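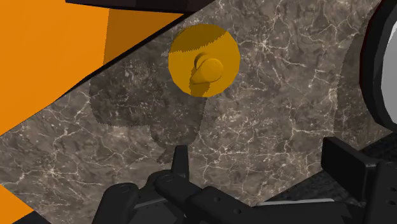
Cluleo in the simulator: open gripper, yellow disc with knob, marble surface.

Cluleo - Frequently Asked Questions
Last update: October 25, 2026

We receive many of the same questions by mail and at the open evenings in the Basow workshop, so I have collected the answers on one page. I wrote them together with Lutz Heitmann, who builds the mechanical parts. If your question is missing, please write to us, and I will add it when I have time.
Nele Lindemann

What is Cluleo?

Cluleo is a small robot arm with a two-finger gripper which we build in a shared workshop. It should learn to pick up and move things that one finds in a kitchen. There is a real arm, which stands on a bench in Basow, and there is a simulated arm, which runs on my computer at home. Most of the work of this year was done on the simulated one.

Is it a product? Can I buy one?

No. It is a hobby project and we do not sell arms or kits. The part list and the printed part files are free for everybody who asks. If you build one, we would be glad to hear about it, but we cannot promise support by telephone.

Why do you work in a simulator when you have a real arm?

The real arm is shared. Four people want to use it, and when one of us has taken the gripper apart, the other three must wait. In the simulator I can try an idea late in the evening, and no servo is burned. A bad idea costs me a few minutes. On the bench, a bad idea cost us a finger in July and then two weeks until the new gears came.

Does the simulated arm behave exactly like the real one?

No, and please do not expect it. The lengths and the joint limits are the same, I have measured them twice. Friction is only a guess. The real gripper also has some play in its links, which I have not modeled. A grip which is good in the simulator is a candidate for the bench, and there we try it slowly, with a hand on the stop button.

Why does everything stand on marble?

The kitchen scene came with this stone texture and I kept it. Lutz would prefer a plain gray counter. I like the marble for testing, for the pale veins make it more difficult for the vision program to find the edge of an object. At the beginning it took a bright vein for an edge quite often. If you only want to test the motion of the arm, you can replace the texture by one color in the scene file, and everything loads faster.

What is the yellow thing?

It is the object which we use for the knob task: a round, flat disc with a knob rising from the middle, all in one color. The fingers must close on the knob, lift, and set the piece down in another place. The disc has no print and no pattern, so the program cannot cheat by reading a mark.

The disc is not really round. Is this an error in the model?

It is a simple model. The circle is made from short straight pieces, and from close distance you can see them. More pieces would look nicer, but the contact calculation becomes slower and the grip on the knob does not get better. We tried both versions and went back to the simple one.

Why do the shadows have small steps at their borders?

This comes from the shadow setting. I use a low shadow resolution so that the old graphics card can follow. You can change it in the render section of the settings file. Please be aware that a model which was trained with stepped shadows may be a little confused by soft ones, and also in the other direction. I now plan to change this setting between the runs, so that the program sees several kinds.

Where is the camera?

On the wrist, above the fingers, and it looks down to the work. Parts of the gripper are therefore always in the picture. Some visitors ask if we should move the camera until the gripper is gone. We want to have both fingers visible, because the program must compare where the fingers are and where the knob is. The disadvantage is that the camera sees only a small area. When the arm is low, large objects are only partly inside the picture.

How many runs have you recorded?

At the time of this update there are 2794 runs of the knob task in the archive, and 2064 of them ended with the disc in the correct place. I keep the failed runs too. Sabine Hinrichs goes through them and writes a short note to each one, for example "finger on disc, not on knob" or "let go too early". Her notes have helped me more than any change of the program.

What is the most frequent failure?

One finger comes down on the flat part beside the knob. The gripper then pushes the disc away and closes on air. The second one is that the arm comes too low and stops at the counter. We have now a small height margin for this, but with the margin the grip is sometimes only at the tip of the knob, and it slips. We have not found the best value yet.

Which computer do I need?

Mine is an ordinary desktop machine which I bought used from Janssen, the repair shop behind the workshop. It has a graphics card of an older generation and enough memory. A laptop without a separate card can run the simulator also, but please switch off the shadows then. For the real arm a very small computer is enough - it only passes the commands to the servos.

How do I start the knob task?

1. Unpack the scene folder and do not rename it.
2. Open the settings file and enter the path of your arm model.
3. Start the simulator and wait until the arm is in its home position.
4. Open the gripper completely.
5. Load the task with the name knob_move.
6. Press the run key. The recording starts by itself.

If the arm shakes after step 3, the time step is too large. Divide it by 2 and start again.

Can I use another gripper?

Yes, if it has two fingers which move against each other. Our left and right finger do not need to be the same shape, and yours also not. You must enter the opening width and the position of the finger tips. Hartmut Sauerland has connected a gripper of his own design, the Illeck, and he needed one evening for it. Suction cups do not work with our code.

Do the finger pads have rubber?

On the real arm, yes. We cut the rubber from a bicycle tube and glue it on. It must be renewed from time to time, as it gets smooth. In the simulator there is no rubber, only a higher friction value for the pads.

Is it dangerous for children?

The arm is small, but it can pinch, and it does not know that your finger is a finger. In the workshop, children may press the run key when an adult stands at the stop button. Nobody reaches over the bench while the servos have power. This rule is for adults too, and we had to remind ourselves of it more than once.

Can I come and see it?

Yes. Edeltraud Mühlbauer has the key and the list for the open evenings, and there is place for 28 people in the room. Please write before you come, as the bench is sometimes taken by the wood group. You may bring your own parts or your laptop. We have sockets, but not many, so an extension cable is useful.

May I use your recordings for my school or my own project?

Yes, with our name beside it. Please take only the finished runs if you want to train something fast, and ask Sabine for the notes if you want the failed runs also. The files are large and we give them out on a hard disk which you bring with you. For the moment there is no download.

What comes next?

First the height margin, then the softer shadows. After this Lutz wants to try the same task on the bench with a turned wooden copy of the disc. He has the wood already, the yellow paint is still missing.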